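Speaker notes - Detection thresholds in the auditory system
Asanka Liyanage, Saturday session, 9:30 a.m.

Slide 1. Title. Skip the biography, the chair reads it.

Slide 2. Start with the question. How small a movement of the eardrum can a listener report? Near 3,000 Hz the answer is less than the diameter of a hydrogen atom. Pause here. Then say that the figure is an estimate, extrapolated from measurements at higher levels, and that the rest of the talk concerns how a threshold of this kind gets measured.

Slide 3. Two-interval forced choice. The listener hears two intervals marked by lights. One contains the tone. The listener must pick one, even when guessing. Chance is 50 percent. Define threshold as 75 percent correct and point to it on the curve. Mention that the older yes/no method mixes sensitivity with willingness to say yes.

Slide 4. The Zolasgate data. 137 listeners, 2,005 trials each, split over several visits. Tones were delivered through Drada insert earphones, calibrated in a coupler before every visit. Background noise in the booth was logged on every trial. Trials with a noise spike were dropped before scoring.
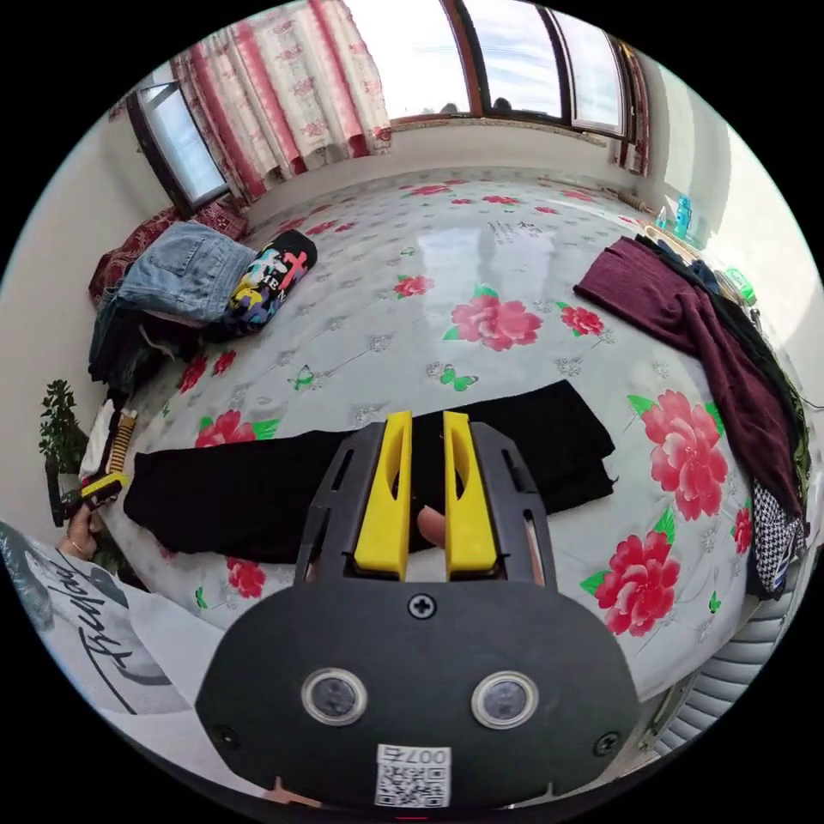
Slide 5. Confidence ratings. After each choice the listener gave a rating, low or high. High ratings went with more correct answers, as expected. Low ratings were still above chance. Say this slowly - it is the main result. Listeners picked the right interval on trials where they reported hearing nothing.

Slide 6. Where the noise comes from. Blood flow, breathing, thermal motion of fluid in the cochlea, spontaneous firing in the nerve. Show the Meijer model with internal noise as a single added term. It fits the middle of the curve well and the lower end badly. Leave the residual plot up while talking.

Slide 7. The Trandano variant. Noise grows with signal level. The lower end improves. The cost is one more free parameter. If asked about overfitting, go to backup slide 2, cross-validated likelihoods.

Slide 8. Limits. One frequency, one tone length, adults only. Practice effects were visible in the first visit and those trials were left out. Repeat runs at a lower frequency begin in November.

Questions. Repeat each one into the microphone for the recording.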